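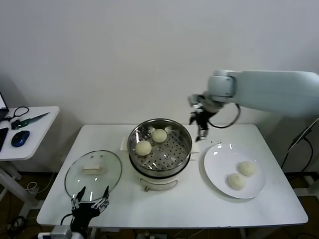 La vaporera eléctrica redonda, con dos panecillos en la bandeja y otros dos en el plato.

Vaporera eléctrica Gamell
Olla de acero inoxidable, bandeja perforada y tapa de cristal

Os cuento cómo va, que llevo con ella desde julio y en la tienda me preguntáis por esta vaporera más que por ninguna otra cosa. La base es blanca, de las que no desentonan con nada, y la olla de acero va colocada encima. Dentro se pone la bandeja con sus agujeritos, y encima de la bandeja lo que quieras cocer: panecillos, verdura, un lomo de pescado, patatas pequeñas con piel... Yo empecé por los panecillos y reconozco que me cuesta salir de ahí.

Para quién es

Para casas de una a tres personas, diría yo. Si sois una familia grande y queréis hacer la cena entera de una tacada, se os va a quedar corta, y prefiero decíroslo antes de que la compréis (para eso tengo la Bech de pisos, preguntadme). Pero si vivís dos y os apetece desayunar caliente un miércoles cualquiera sin encender el horno, esta es la vuestra. En mi cocina vive encima de la mesa, enchufada casi siempre, y solo la guardo cuando viene mi madre.

Cómo la uso yo

Pongo agua en la olla, sin que llegue a tocar la bandeja, y la dejo calentar con la tapa puesta. Cuando ya hace vapor coloco los panecillos bien separados, que crecen bastante y si se tocan se pegan unos a otros. Los míos son de unos 44 gramos de masa, porque los peso, soy así, y van nueve minutos. Luego apago y espero un poco antes de destapar. Si levantas la tapa de golpe se arrugan, me ha pasado mil veces y me sigue dando rabia.

Al sacarlos los paso a un plato llano y grande. Pinzas mejor que dedos, ¡el vapor quema muchísimo! Y la tapa la dejo a un lado, plana sobre la mesa, para no ir goteando por toda la cocina.

La tapa

Es de cristal transparente con el borde metálico y un asa rectangular de color crema. Me gusta mucho poder mirar sin abrir, sobre todo al principio, cuando no te fías del tiempo. Con el vapor se empaña, claro, pero algo se ve. El asa se coge bien hasta con manopla gorda. Una cosa: al lavarla, secad bien el borde, que ahí se queda siempre algo de agua.

La bandeja

Acero, con filas de agujeros redondos y pequeños. Con masas muy blandas yo pongo un cuadradito de papel de horno debajo de cada pieza - si no, luego te toca frotar. Con brócoli o zanahoria no hace falta nada. La limpio con agua caliente y un cepillo de uñas viejo, y si se ha quedado masa seca la dejo en remojo mientras desayuno y sale sola.

Lo que menos me gusta

El cable podría ser más largo, en mi cocina tuve que mover la mesa hacia la pared para llegar al enchufe. Y no avisa cuando termina, así que me pongo el temporizador del móvil. Por lo demás, ninguna queja. El asa curva de metal que lleva por delante de la base me parecía rara al principio y ahora ni me fijo en ella.

La receta de Pichit

Pichit Jaidee, que me compra harina desde que abrí, me pasó su masa y es la que hago ahora. Harina floja, levadura seca, una cucharada de azúcar, leche templada y un chorrito de aceite. Se amasa hasta que queda lisa, se deja doblar, se forman las bolas y otro reposo cortito. Él les mete crema de coco por dentro; yo los hago lisos y los abro luego con mantequilla y sal, o con lo que haya sobrado de la noche anterior. Recién hechos no tienen rival. Al día siguiente, dos minutos más de vapor y vuelven a estar tiernos.

Datos

Modelo: Gamell redonda
Potencia: 700 W
Color de la base: blanco
Olla y bandeja: acero inoxidable
Tapa: cristal con borde metálico
Incluye: base, olla, bandeja y tapa
Garantía: 2 años

Recambios

La tapa y la bandeja se piden sueltas. Las sirve Drotero y suelen llegar en la misma semana, aunque en agosto ni lo intentéis. La bandeja de la Trondero NO encaja, baila dentro de la olla, así que no os dejéis engañar por el parecido.

Si tenéis dudas, escribidme desde el formulario o pasad por la tienda por la tarde. Por la mañana estoy con los pedidos y contesto mal y con prisas.

Añadir al carrito
Ver recambios
Volver a Cocción al vapor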